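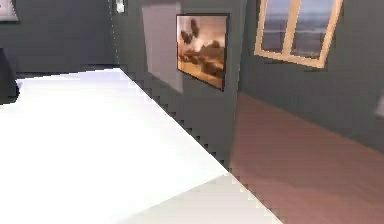

Room view in Avetti, stair pattern along the edge of the white surface

Ticket: Jagged edges and too bright white in room view
Product: Avetti simulator, classroom license
Opened by: Shirley Rowbotham, Bimia robotics club
Date: April 5, 2024
Status: Open, waiting for support

Problem

Dear support team,

I am responsible for the simulation part in our student club. We prepare the Gosling challenge, where the arm must find objects and sort them by kind. In the room view all long diagonal lines come out like a staircase. The worst is the long edge of the white surface, but the vertical corner between the two walls has it too. The white is also so bright in some places that no detail is left, while the walls stay dark.

For people it is only ugly. For our students it is a real difficulty, as their homework is to write an edge detector, and the detector gives many short pieces for one straight line. One group received 40 segments on a single edge.

What I tried already

1. Restarted Avetti and loaded the room again. No change.
2. Deleted the render cache. The first start was slower, then the same result.
3. Changed "Edge smoothing" from Off to High in the scene menu. The menu shows High, but after saving and opening again it shows Off.
4. Lowered the main light from 2,000 to half. The white became better, the edges did not.
5. Installed the Brarkideo scene pack again, which we have used since October without trouble.

Update from me, same day, afternoon

I opened the table view with the arm to compare. The students need it for the second part of the task, so I checked it carefully.

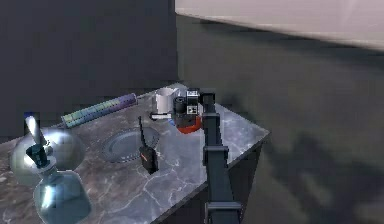

Table view, arm at the right, gripper near the white mug

In this one the objects are easy to recognize for me, also the thin antenna of the walkie-talkie and the veins in the marble. The light is not a problem for our work here. The silver bowl and the blue bottle have strong reflections, and the detector makes some false lines on them, but this I consider normal and it is not part of my complaint.

My questions

Is the smoothing value stored for each view or for the whole project? If I write it by hand in the project file, will Avetti respect it?

Is there a maximum light value you recommend for white surfaces?

We have 10 student computers with the same version and I can test a fix on 2 of them on Monday. The log file is attached. Please tell me if you need the project file too, it is quite large and I would have to send it in parts.

With kind regards,
Shirley Rowbotham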